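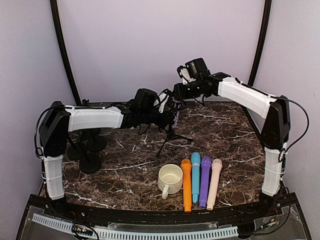
Marrón oscuro, vetas blancas y grises. El efecto mármol que ahora quieren ponerme en todas partes.

**11/07/2019**

Tercera visita a Pristetti y sigo sin encimera. He salido con el catálogo bajo el brazo, una bolsa de tela con el logotipo y el mismo dolor de cabeza que en enero, cuando se me ocurrió decir en voz alta que la cocina estaba vieja. Vieja estaba, sí. También funcionaba.

El vendedor me ha hablado de la colección Brumcombe como si fuera un vino. Que si la profundidad, que si el movimiento de la veta, que si «la piedra respira». Le he preguntado si era piedra. Me ha dicho que era «una superficie de inspiración natural». Le he vuelto a preguntar y ha contestado que se limpia muy bien. De ahí no lo he sacado, y mira que lo he intentado, porque cuando me esquivan una pregunta sencilla me pongo pesado.

No tengo nada contra las imitaciones. La mesa de mis padres imitaba nogal y aguantó cuarenta años de sopas. Lo que me molesta es el vocabulario. En una tienda de muebles ya no hay marrón: hay «tierra volcánica», «cacao nocturno» y una cosa llamada «sendero» que era, a todos los efectos, marrón. He apuntado los tres nombres en el margen del catálogo para reírme luego y ahora no distingo cuál era cuál.

El presupuesto, en cambio, no tiene inspiración natural de ninguna clase: 728 euros por la encimera y 300 por la colocación. En la colocación no entra retirar la vieja. Tampoco entra el corte del fregadero, que se llama «mecanizado» y va en otra hoja. Le he dicho que una encimera de cocina sin agujero para el fregadero es una estantería cara y no le ha hecho gracia. La garantía son dos años, con una letra pequeña que excluye el calor directo, los golpes, los productos ácidos y el «uso inadecuado». Es decir, cocinar.

He parado en Saraç a la vuelta a tomar un té y a hacer cuentas en una servilleta. Allí la barra es de zinc y está hecha un mapa, abollada, con cercos, con una esquina que se ha ido comiendo la gente al apoyarse. Nadie le pregunta a esa barra si respira. He pensado que podría poner zinc y enseguida me he visto a mí mismo dentro de seis meses frotando una mancha de limón con bicarbonato a las once de la noche. Descartado. Además el chico que me ha atendido dice que por las mañanas está helada.

Luego está lo de Gruseder, que me recomiendan en el bloque con una fe que ya me hace desconfiar. Todo el mundo conoce a alguien que compró allí a mitad de precio, y cuando pido ver la cocina resulta que es la del cuñado, que vive fuera. He entrado en su página y los precios empiezan todos por «desde». Desde es una palabra que no compromete a nada. También hay opiniones de clientes, todas con las mismas exclamaciones y casi todas del mismo mes. Igual soy un malpensado. Pediré presupuesto de todas formas, por escrito y con el agujero del fregadero incluido.

En casa he hecho la prueba que hacía mi madre con los abrigos: colgarlo a la vista y esperar. He abierto el catálogo por la página del marrón veteado y lo he dejado encima de la encimera actual, junto al escurridor. A mediodía me parecía elegante. A media tarde, con el sol bajo entrando por el patio, me parecía el vestíbulo de una notaría. Ahora, con el fluorescente, no me parece nada, y eso puede que sea lo mejor que se puede decir de una encimera. Lo que no sé es si en un color tan oscuro se ven las migas. El vendedor dice que no. El vendedor tampoco me supo decir de qué estaba hecha.

Y mientras tanto, la vieja ahí sigue. Blanca, o lo que fue blanco, con la quemadura de la cafetera y el canto levantado por el lado de la nevera. Con cola de contacto y dos sargentos se arregla el canto. La quemadura la tapo con la tabla del pan, como llevo haciendo desde que me mudé.

Pendiente para mañana: medir otra vez el fondo, porque en mi papel pone una cosa y en el de Pristetti otra. Llamar a Gruseder. Comprar cola, por si acaso.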